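Nidbridge Welcome Table
Progress report to the Gultwood Fund, second half-year
Prepared by Embla Hägglund
2024-12-16

Summary

This report covers the period since our last one in July. The grant of 500 pays for table supplies at the Nidbridge drop-in room: tissues, water, small drinks, snacks, mats and trays. The table has been set out at every session in the period. We have changed what goes on it, how it is laid out and where we buy the supplies. Spending is within budget. We have one request, which is at the end.

Background for new readers

The drop-in room is on the ground floor of the Bruren building. People come in to fill out forms, wait for an appointment upstairs or sit down for a while. Before the grant there was a kettle and whatever anyone had brought. The welcome table was meant to give visitors a few basic things they could take without asking.

In the first half-year we had two complaints about the table more than any others. The first was that it looked like a store counter and people did not know if they had to pay. The second was that it was messy by noon. Most of the work in this period went into those two points.

What is on the table now

We cut the list down. In the spring we were buying eleven kinds of items and running out of the ones people wanted. We now keep four: tissues, water, a small bottled drink and one kind of snack. Fruit was dropped in the warm months and we have not brought it back, as too much of it was thrown out. Single wrapped candies were dropped as well. They were popular but the wrappers ended up on the floor and between the chair cushions.

Tissues are the item we go through fastest. We tried three types. Boxes took up too much room and got crushed when the table was packed away. Pocket packs disappeared whole, which we do not mind, but it cost too much to keep up. Soft packs with a lid are what we have settled on. They lie flat, they fit in the supply tub in any direction, and the lid keeps the rest clean between sessions.

The snack is potato chips in cans. The chips break less than in bags and the can closes again. We put out paper cups so people can pour out a portion. Gudrun Kvam wanted crackers instead, and we will try those for a month in the new year.

Layout

The old layout had everything in the middle of the table in a pile. The new rule is that tall things stand along the back and the front is kept clear, so that people have a place to put down papers, a bag or a cup. The tray goes at the left and is for used cups and small trash. Whoever opens the room sets it out this way, and there is a one-page guide taped inside the door of the supply cabinet.

We also bought mats. The table itself is an old one with ink stains and a burn mark, and it made the supplies on it look dirty even when they were new. The green mats with the white grid wipe down easily. They come folded and do not lie completely flat at first. Huw Mostyn has tried rolling them backward overnight, with some success. The tissues go at the left near the tray, where they can be reached from a chair.

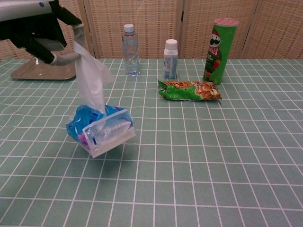
Hjørdis Dalen asked in reply to the draft of this report whether the soft packs are the right choice after all. She wrote that the sheets hold on to the opening when a pack is new, that you need one hand on the pack and one on the tissue, and that a visitor with a baby on one arm does not have the second hand. She would like a heavier dispenser, or something to hold the pack in place.

We agree with her. The packs are too light to stay put by themselves when they are first opened. There are a few cheap things we can do. Taking out the first two or three sheets before the session helps, and this has been added to the setup guide. We have also tested a strip of removable putty under the pack. It held well on the bare table and less well on the mat. A weighted holder would solve it properly. Lovisa Tveit has found one that takes soft packs and can be wiped clean, and it is part of the request below.

Setup and packing away

Setup takes one person ten minutes. Packing away takes longer, mostly because of the drinks. Opened water bottles were being put back in the tub and nobody could say later whose they were. The rule now is that anything opened is emptied into the sink and recycled at the end of the session. Unopened drinks go back in the refrigerator upstairs. The small drinks were left out overnight twice in October and had to be thrown away. After the second time we put a line for them on the closing sheet, and it has not happened again.

The supply tub was replaced in September. The old one had a split corner. The new one is deeper, holds two weeks of tissues and fits under the table, so we no longer carry things down from the second floor before each session.

Mats are wiped and rolled. They should not be folded again, as the creases come back at once.

Purchasing

Until August we bought from the corner store as we ran out. We now place one order a month with Athumani, who deliver to the Bruren building. Water and tissues are cheaper this way. The small drinks are not, and we still pick those up locally because of the use-by dates.

The first Athumani order was short by one case of water. They credited it on the next invoice. There have been no problems with the later orders.

Use of the room

The sign-in sheet shows 3,411 visits for the year to date. We do not record who takes what from the table and do not plan to. The sheet also undercounts, as people who come in only for a tissue or a bottle of water often do not sign.

Comments in the book by the door have been mostly short. Several people thanked us for the water. One asked for a sign saying the things are free, and we put one up the same week. Since then the question about paying has almost stopped. Another visitor asked for something without salt, which is one more argument for trying the crackers. Two people wanted a mirror in the restroom, and we have passed that on to the building office.

What did not work

The shared cutlery jar was a mistake. It was meant for people who bring their own lunch, but the forks had to be washed upstairs and few of them came back down. We stopped it in November.

We had also planned a second, lower table for children. The room is too narrow for it with the chairs out and the door has to open fully. We tried it for two sessions and took it away. The table has been returned to the storage room and no grant money was spent on it.

Finances

The grant for the period was 500. Supplies, the tub and the mats have all been paid from it. Receipts are in the attached folder, in date order. The December order has been placed but not yet invoiced, and it will use up what is left. Printing of the signs and the guide was covered by our own office budget.

Plan for the next period

Keep the four items and the present layout.
Try crackers in place of chips for one month, then ask visitors.
Replace the mat nearest the door, which has a tear.
Have the setup guide translated. Lovisa is looking into which languages come first.
Move the sign-in sheet to the table, so more people see it.

Request

We ask that the grant be renewed at the same level, 500, for the next half-year. We also ask for permission to use part of it for two weighted tissue holders. These count as equipment and fall outside the present terms, which only name supplies, tubs and mats. If the fund prefers to keep the terms as they are, we will go on with the putty and look for the holders secondhand.

Questions about the receipts can go to Huw Mostyn. For anything else, please write to me at the Nidbridge office. The room is closed between Christmas and New Year, and mail will be answered when it opens again.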